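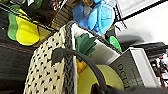

May 22, 2025. Dye shed, Dernenville. Weld bath no. 4, second go at the yellow for the Drummond chair seats. Same recipe as before except rainwater instead of tap, and chalk put in right at the end. First skeins out look much better than the mustardy stuff from last time. What Drummond want is a proper loud yellow, their words, and the nearest thing in the building is the toy pineapple in the basket, the yellow bit under the leaves. Negin held a skein up to it and we're a shade duller, maybe two. Drummond sample card is somewhere in the office, must dig it out and stop matching to toys.

Weld: 200 g dried tops to 100 g wool, so double weight. Chopped small, soaked overnight, brought up slowly. Kept it under a simmer the whole time, last batch boiled when I was on the phone and that's where the brown came from I'm nearly sure. Strained through the old curtain. Curtain is now finished, needs replacing.

Mordant as usual, alum at 10 per cent, cream of tartar at 5. Abimbola wants to drop the tartar altogether. She says it makes no difference on yellows and costs money. Fine, but test it properly, same fleece same day, not one batch against another from three weeks back.

Bath temps, off the long thermometer:
start 31
half an hour 58
one hour 74
hour and a half 79, held there
Turned the ring down twice to hold it. The ring on the left runs hotter than the dial says -- use the right one for anything yellow.

Chalk. Half a teaspoon stirred into a jug first then in with the skeins lifted out. Colour jumped straight away. Went from straw to something with a bit of life in it. Added the same again ten minutes later and saw no change so one dose is enough, don't waste it.

pH strips: 6 before, 8 after. Strips are old, the tub has been open since November, so take that with a pinch of salt. Order more.

Problems
Skein 3 patchy at the tie. Tied too tight again, that was me. Figure of eight ties, LOOSE, four per skein. Can probably go in the overdye pot for green so not a loss.
Slight grit left in the wool from the weld seed. Shakes out when dry mostly. A finer strainer would sort it, Romain has one from the jam making and may part with it.
Lid of the big pot doesn't sit flat since it was dropped, loses steam on one side and the level goes down faster than you expect. Topped up with hot from the kettle, never cold.

Hartmut rang re the looms. He can take the yellow warp as soon as it's washed and wound but wants it all from one bath, no mixing. Told him that means bigger pot or smaller order. He said smaller order, then rang back and said bigger pot. Leave it with him.

Lightfastness. Set up 4 strips in the south window, half of each under card. Labelled on the back in pencil:
A -- tap water, no chalk
B -- tap water, chalk
C -- rain, no chalk
D -- rain, chalk
Leave them alone please. Someone moved the last lot to water the geraniums and they ended up in a drawer, so that was the end of that. Check at a month, then again in November.

Exhaust bath kept, blue bucket with a lid on, marked. Good for one more pale run tomorrow if it doesn't go off. Ojārs wants it for his sock yarn and is welcome to it, but he has to mordant his own.

Indigo: vat is sulking. Coppery film gone, liquid too blue, should be yellow green under the surface. Warmed it and fed it a spoon of fructose, left it covered. Don't dip anything till it has turned. The greens for Skevau depend on this so if no joy by tomorow afternoon, start a fresh small one and keep the old one going alongside.

Greens note while I remember: yellow first then blue, short dips, a minute at most. Long dip on the trial piece gave us bottle green and Skevau asked for something like young nettles. Their reference is a scrap of the old Aris blanket, which has faded on one side. Match to the UNfaded side, fold it over so it isn't tempting.

To get: alum, pH strips, muslin, pencil for the shed (they walk). More weld -- one sack left and that wont cover Drummond if Hartmut does go for the bigger pot. Ask Negin whether the patch behind the wall is ready to cut, it was just coming into flower when I last looked.

Skeins rinsed twice, hung on the back line out of the sun. Weigh when dry.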